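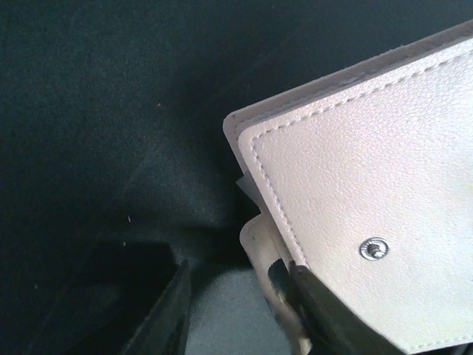
Figure 4. Wrist camera view of the wallet at one corner, Gastell fingers.

4.2 Thin layered objects

The wallet was the hardest item in the set for both grippers. Its edge is stepped, and a fingertip that comes in slightly too high slides over the front panel instead of passing under it. In Figure 4 one finger lies beneath the front panel at the lower-left corner, with the cream inner flap beside and beneath it; the opposite finger is clear of the leather.

Each gripper was given 200 attempts on the felt surface, using the same arm and the same Kyriakidis controller. The Gastell fingers lifted the wallet in 95 attempts and the Plovitz fingers in 55. An attempt was scored as a lift only if the wallet stayed in the grip for the full hold period. Scoring was done by the second author from the wrist video, without access to the force logs.

Most Plovitz failures occurred during closing, when the fingertip pushed the wallet sideways across the felt. Gastell failures were more evenly split between closing and lifting. Bright reflections from the metal snap also disturbed the edge detector in both conditions, and masking them is left to Section 5.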